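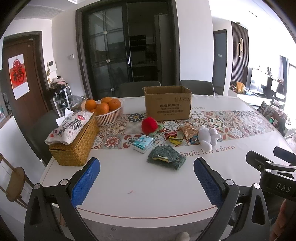 Minard adds wedge prism pairs to its Siltum range for beam steering

Costholm, October - Minard has extended its Siltum range of optical components with a series of matched wedge prism pairs for laser beam steering and fine alignment. The new parts are made at the company's Costholm works and can be ordered singly, as matched pairs, or mounted in a rotation cell.

A wedge prism has two flat faces set at a small angle to each other. Light passing through it is bent towards the thicker end by a fixed amount, which depends on the wedge angle, the refractive index of the glass and the wavelength in use. When two equal wedges are placed one behind the other and turned separately, the beam can be pointed anywhere inside a cone whose half-angle is close to twice the deviation of a single wedge.

Matching the pair

If the two wedges differ in angle, their deviations do not cancel when the prisms are set opposite each other, and a small blind spot is left at the centre of the cone. Minard measures each blank after final polishing and pairs parts from the same glass melt. The measured deviation of both prisms is printed on the test sheet packed with every pair. A line engraved on the edge of each prism marks the thickest point, so that the starting position can be set by eye before the beam is switched on.

Range and coatings

The series covers 14 standard parts in two glass types. Uncoated versions are suited to general laboratory work. Coated versions carry an anti-reflection layer on both faces, with a choice of visible or near-infrared bands. Coatings for other bands can be quoted on request, subject to a minimum batch.

The rotation cell holds both prisms in separate rings, each with its own locking screw. The rings are graduated in steps of 2 degrees. The front ring can be removed without disturbing the rear one - useful where a single wedge is needed for a fixed offset. Cells are supplied with black anodised bodies and a threaded rear flange.

Trials

Pre-production pairs were tested by Ogundipe, a maker of alignment equipment for machine shops. The trial covered 118 pairs fitted to bench instruments. Results were used to revise the edge bevel and to change the retaining ring from a push fit to a threaded type.

Availability

Uncoated prisms are in stock. Coated parts and mounted pairs will follow once the first coating runs have been inspected. The works has set aside capacity for up to 600 prisms a month. Drawings, deviation tables and handling notes are available from the Minard sales office in Costholm.

Existing Siltum part numbers are unchanged.

Ends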